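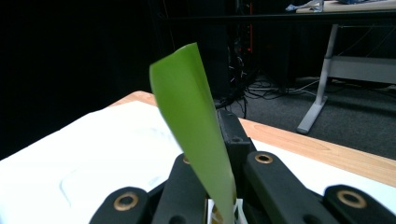
Pinza manual Jila sujetando una tira verde por la base, sobre papel blanco.

Inicio Pinzas Accesorios Recambios Soporte Contacto

Equipos > Captura manual > Pinzas de mano > Jila

Mayo. Por Aušra Zariņš

Pinza manual Jila, juego de dos unidades

Jila es una pinza de mano para registrar demostraciones de manipulación. El operario la sostiene y trabaja con ella sobre la mesa, y los movimientos quedan guardados para entrenar después un brazo con una pinza de la misma geometría. La fabrica Vernosska y la distribuye Londia para España y Portugal. Se vende en juego de dos, mano izquierda y mano derecha, o por unidades sueltas para quien ya tiene un juego y necesita reposición.

Esta página corresponde a la segunda serie. La primera dejó de fabricarse y sus dedos no son compatibles con los actuales, aunque el cable y el soporte de pared sí lo son.

Mecanismo

Las piezas móviles son de plástico negro mate y giran sobre casquillos de color latón. Las dos bielas interiores se mueven de forma simétrica respecto al cuerpo central, de modo que el punto de cierre no se desplaza hacia un lado cuando el objeto es más ancho de lo previsto. En objetos finos y flexibles, como una tira que imita una hoja, conviene cerrar despacio y tomar la pieza por el extremo más estrecho. Si se aprieta de golpe, el material tiende a girar entre los dedos y la demostración hay que repetirla.

Los casquillos se suministran montados. No llevan grasa y no hay que ponérsela. Una gota de aceite en el eje acaba en los dedos, y de ahí pasa al objeto.

El cable sale por la parte superior. En la primera serie salía por el lateral y se enganchaba con la manga. Aun así, recomendamos dejar holgura suficiente para que la mano llegue al fondo de la mesa sin tirar del conector.

Contenido del juego

Dos pinzas montadas, izquierda y derecha
Dos cables de conexión
Un par de dedos de recambio por pinza
Soporte de pared para las dos unidades
Llave para los tornillos del cuerpo central
Hoja de calibración

La alimentación y el ordenador de registro no están incluidos. El programa de captura se descarga desde la cuenta de cliente una vez dado de alta el número de serie.

Datos

Mano: izquierda y derecha, no intercambiables
Garantía: 14 meses, dedos excluidos
Plazo de entrega: 9 días laborables desde la confirmación del pedido
Pares de dedos en la bolsa de recambio suelta: 3
Referencia del juego: LD-38

Preparación del puesto

Una mesa estable es suficiente para empezar. Nosotros trabajamos con una hoja grande de papel blanco sobre el tablero, que da un fondo uniforme y se cambia cuando se mancha. El papel debe quedar plano en la zona de trabajo. Si una esquina se levanta, la pinza la arrastra al acercarse a objetos bajos.

Para tareas a dos manos con envases de alimentación, el juego completo es lo adecuado. Las bolsas tumbadas sobre la mesa son más difíciles que las apoyadas en un recipiente, porque los dedos tienen que entrar casi a ras del papel. En el manual se explica el ángulo de entrada recomendado. Con bolsas brillantes hay que revisar también la iluminación antes de grabar una tanda larga.

La calibración se hace al comenzar cada jornada, con las dos pinzas cerradas y luego abiertas por completo. Si se cambia un dedo, hay que repetirla. El programa avisa cuando la apertura medida no coincide con la guardada, pero el aviso se puede cerrar y el registro continúa, así que es responsabilidad del operario atenderlo.

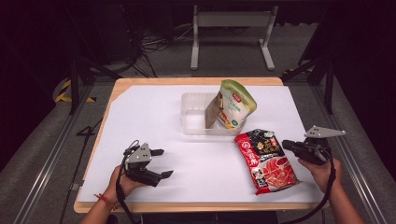 Pravesh Adams escribe que lleva un trimestre usando el juego con bolsas y bandejas y que está conforme con el cierre, pero que la pinza izquierda se le hace pesada al final de la mañana. También pide que los dedos de recambio se vendan por mano, porque él gasta siempre antes los de la derecha. Añade que la hoja de calibración venía solo en inglés.

La venta de dedos por mano está pedida a Vernosska y todavía no tenemos respuesta. La hoja en español se puede descargar ya desde la cuenta de cliente. En cuanto al peso, el único accesorio disponible es la correa Thongdee, que pasa por detrás de la mano y descarga parte del esfuerzo en el antebrazo. Se ajusta con velcro y sirve para las dos manos. No la recomendamos en tareas en las que haya que soltar la pinza a menudo.

Mantenimiento

Limpiar los dedos con un paño seco al terminar. Para restos de adhesivo, alcohol isopropílico en poca cantidad y solo sobre la superficie de contacto. Revisar cada mes los tornillos del cuerpo central y apretarlos a mano con la llave incluida, sin atornillador eléctrico. Si aparece juego en una biela, la causa habitual es un casquillo gastado. Ese cambio lo hacemos en taller.

Limitaciones

La pinza no está pensada para líquidos ni para piezas calientes. Tampoco es apta para cargas que obliguen a sostenerla con las dos manos. Los dedos estándar marcan los materiales blandos si se mantiene la presión mucho tiempo.

Pedidos y devoluciones

Los pedidos se hacen por formulario o a través del comercial de zona. Londia envía presupuesto con portes incluidos para la península. Para Canarias, Ceuta y Melilla se calcula aparte. Se aceptan devoluciones con el embalaje original y los dedos de recambio sin abrir. Las unidades sueltas se entregan sin soporte de pared.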